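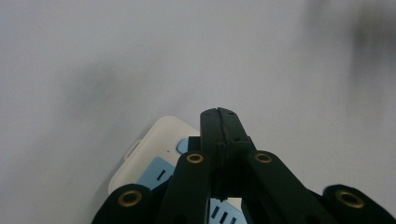
Power strip and gripper on the bench top.

2023-10-25
Food packaging laboratory, notebook entry: compostable lidding film, seal trials

Two film lots from Trillska were received for the fresh-cut fruit program and conditioned overnight before sealing. The trays are the Derese molded fiber type, from the same delivery used in August. Sealing was carried out on the Zondano tray sealer, with jaw pressure left at the August setting.

Lot 1 sealed evenly along the long sides but showed channels at the corners in 8 trays. Lot 2 gave no visible channels. The corner radius of the tray may be at fault - the flange is slightly thinner there - and flange thickness should be measured before any change is made to the film.

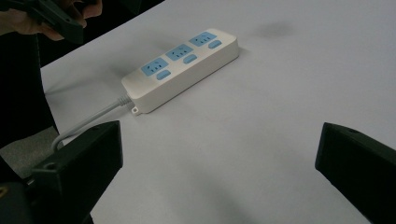
Of 467 trays sealed in total, 111 were set aside for storage at refrigerator temperature. These will be opened in four groups and checked for headspace gas, weight loss and mold. The remainder go to peel testing.

Peel values are not to be reported to Lolora until the load cell has been recalibrated. Readings from the first hour drifted and have been struck from the record.
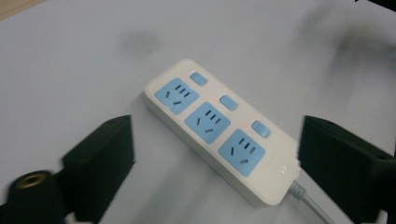
The film also curled at the edges when left out of its bag. Colleagues are asked to close the bags after each use and to write the opening time on the label.

Open items: flange measurements, calibration of the load cell, second roll of Lot 2 to be requested from Trillska.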